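Skellon Questions Value of Paper-Only Chemical Safety Audits, Opens Its Own Records to Outside Review

2023-08-28

Skellon, an industrial safety consultancy serving small and midsize plants, today released the results of a review that casts doubt on how much a clean hazard communication audit says about the safety of the people working under it.

The firm went back through 262 audits it had carried out or inherited from other consultants. All of them had been closed with no open findings. Skellon staff then returned to the sites and asked workers to find the safety data sheet for a chemical they had used that same shift, and to say what they would do if it got in their eyes.

At 80 of the sites, at least one worker could do neither.

"Every one of those places had a binder, and the binder was in order," said Amarachi Abubakar, managing director of Skellon. "I signed off on a fair number of them myself. I would like to know what I thought I was signing."

The review covered 1,497 workers in laundries, plating shops, print finishers and cold storage. Skellon says the results should be read with care. The sites were all clients, they agreed to the return visits, and most knew the date ahead of time. The firm expects that an unannounced visit would have gone worse, but it has no data to show that and does not claim to.

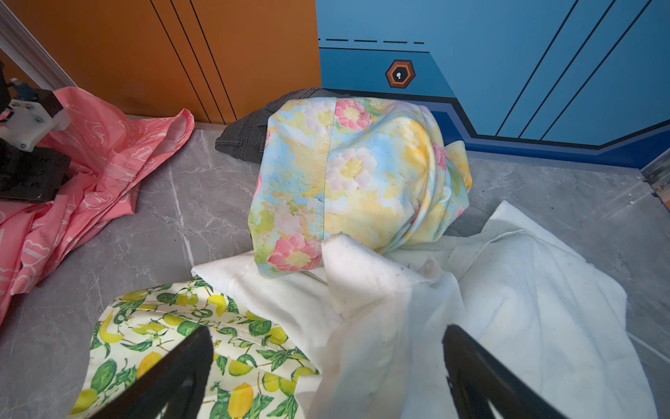 The most common problem was secondary containers. Cleaning and degreasing products are bought in drums, poured into spray bottles and carried off to wherever they are needed. The drum has a label. The bottle often has a strip of tape with a nickname on it, or a label too worn to read. An audit that starts in the chemical store and ends in the office can miss the bottles completely.

Skellon is also skeptical of the software now sold as the cure. Many of the sites had moved their data sheets onto tablets or a shared drive in recent years. Workers there did no better at finding a sheet than workers with paper, and at six sites the login had expired.

"I have sat through the demonstrations," said Malcolm Dunmore, who led the field visits. "They are always given by somebody who already knows the password. Ask the person on second shift with gloves on."

Starting in October, Skellon will change how it scores its own audits. Worker interviews will count for half the result, and no site will be passed on documents alone. The firm will also stop issuing the framed certificates it has given to clients in the past. Some clients have objected.

Rodach, a metal finishing company that took part in the review, said it would stay with Skellon but had doubts of its own. "A man can freeze up when a stranger with a clipboard asks him a question," said Bello Aliyu, plant manager at Rodach. "I'm not sure that tells you he'd freeze up at the eyewash. We fixed the bottles, though. They were right about the bottles."

Skellon accepts the point – interviews are a rough tool – and has asked Shadi Saliba, an independent occupational hygienist, to examine its methods and records. Her report will be published whether or not the firm likes it.

Copies of the review, with site names removed, are available on request.

About Skellon
Skellon provides chemical safety audits, training and exposure monitoring to industrial employers. It does not sell software or safety equipment and takes no commission from companies that do.

Media contact
Crisanto Tiongson, Skellon press office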